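Ticket 411: label printer skips every second label
Opened by: Jasmina Perić, Ulamstead stockroom
Assigned to: Iason Konstantinidis
Status: waiting on parts

**June 12, 2023**

Printer feeds a blank after each printed label on the 60 mm roll. The old 40 mm roll printed fine up to the end of May. Driver reinstalled, same result. Ran the gap calibration from the front panel twice and it stopped with a media error both times.

Checked the stock setting in Volier. It was still on the old roll size. Changed it, restarted the print service, and got almost 10 good labels before the blanks came back.

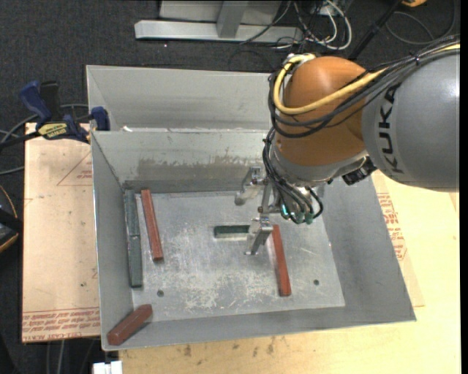 Jasmina also wants the color field fixed while the template is open. It prints the supplier's code, and the pickers don't know the codes. Plain words would do: the bars in the gray metal bin are brick red and dark green, so the label should say "red" or "green". I added a lookup column and the preview looks right. Can't test on paper yet.

**Update**

Cleaned the gap sensor with a dry swab. No change. Sotiris had the cover off and found the sensor bracket cracked at the screw. Ordered 2 from Karras. Keep the printer switched off until they arrive and send urgent labels to the office queue.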